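Ceiling Track and Fabric Wall Panels: Frequently Asked Questions

Do I need a ceiling track at all?

Maybe not. If you want to hang one curtain in front of one window, buy a rod and save yourself the ladder work. Track makes sense when you need a long run close to the ceiling, or when you expect to move what hangs from it. We sell both, and we would sooner sell you the cheap one than take the expensive one back.

Is the Evico track really "silent"?

That was the word in the old catalog and we have dropped it. Gliders in a metal groove make a noise. With clean grooves and the right gliders it's a soft noise. With grit in there it's a loud one. Vacuum the grooves before you blame the track.

How much weight will it hold?

The question should be how much your ceiling will hold. We get calls every August from people who hung lined drapes off two screws in bare drywall and want to know why the track is on the floor. Find the joists. If you can't find them, use anchors rated for more than your drapes weigh, and don't trust the ones that come free in a bag of hooks.

Can I cut the track myself?

Yes, with a fine-tooth hacksaw and a miter box. The 200 cm length is easy to handle alone. File the cut end before you slide anything onto it. We don't take back cut track, including track cut to the wrong length by someone who measured twice.

Do the fabric panels soundproof a room?

No, and be careful of anyone who tells you so. Dromanetti panels take some of the echo out of a hard, bare room. They will not stop your neighbor's television. If a store promises silence for the price of a wall covering, ask them for it in writing.

Which color hides marks best?

A speckled beige-gray, in our experience. Solid dark colors show lint and solid light ones show hands. Samples look different under different bulbs, so tape one to the wall and look at it at 8 in the morning and again after dark. The picture on your phone tells you very little.

How do I clean a textured panel?

Vacuum with a brush attachment. For a stain, dab with a damp white cloth and let it dry before deciding whether it's gone. We have tried the Golleo spray that a lot of customers ask about. It did about as well as water with a drop of dish soap, and it left a ring on one of the two samples. We still stock it. You have been told.

Should the track touch the fabric panels?

Leave a gap. Gliders and hooks snag textured fabric, and a pulled thread can't be pushed back in. The fitting sheet gives 2 cm as the minimum, which we think is stingy. We leave 5 where the room allows.

What do I do about a cable running along the track?

Clip it so it can't droop into the path of the curtain. Don't run it inside the groove, however neat that looks on day one. If it is a power cable and you didn't put it there, find out where it goes before you put a drill anywhere near it.

My ceiling is made of panels with seams. Is that a problem?

It can be. A seam doesn't tell you what is behind it. Some panels are fixed to something solid and some just sit in a grid, and a grid won't carry drapes. Push up gently on a panel. If it lifts, stop and call us.

Is the Giáp end stop worth the extra money?

For a curtain you open every day, probably. For one that stays put, the plain cap does the same job. Order part 735 for the plain one.

Do you install?

We do, but ask for the price before you book. For a short straight run over one window we think most people can manage with a helper.

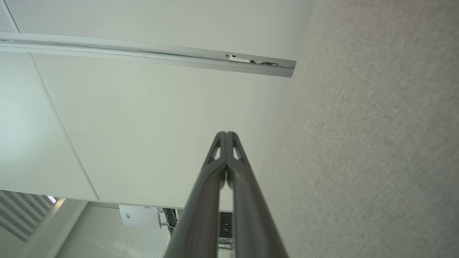 Light gray grooved track against white panels, with beige-gray textured surface to the right.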